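Pedunus sponsoring the under-18s night — anyone else uneasy?

zorica_v
Saw the posters go up for the August youth night at the Grunen hall and there's Pedunus splashed across the bottom. I know it's only their 0% range, but the can looks the same as the strong stuff! Same green, same daft font. My lad is 15 and he already knows the jingle.

hiverfan78
Bit over the top, Zorica. It's a soft drink. They paid for the PA and the buses home, which the council certainly wasn't going to do.

zorica_v
Buses are great, I'm not knocking the buses. I just don't want a drinks firm's name on a T-shirt my son wears to school.

Ratih Wuisan
I ran the bar at Hoxha for 8 years and I'm with Zorica on this one. The reps used to tell us to put the 0% right next to the lager, and they weren't doing that for the drivers. Kids pick the brand long before they pick the drink.

hiverfan78
So what, ban crisps in case they lead to pork scratchings? My two have seen adverts all their lives and neither of them touches it.

Ratih Wuisan
Fair enough, yours might not. I'd still keep the logo off anything for under-18s — shirts, wristbands, the lot. Put a thank-you line in the programme for the parents and leave it there.

mopsy
Could live with that. Has anyone asked the hall?

zorica_v
I emailed them and got 2 lines back saying it's "under review". Hiver, you know people there, could you have a word?
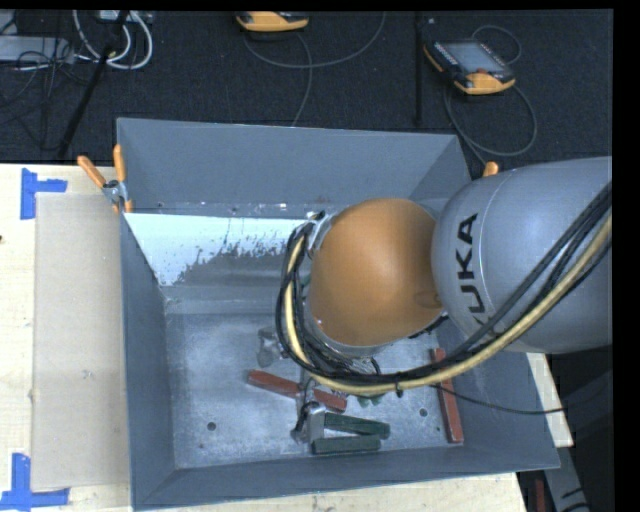
If they'd just drop the shirts I'd be happy, and I'll even help with the tea urn on the night.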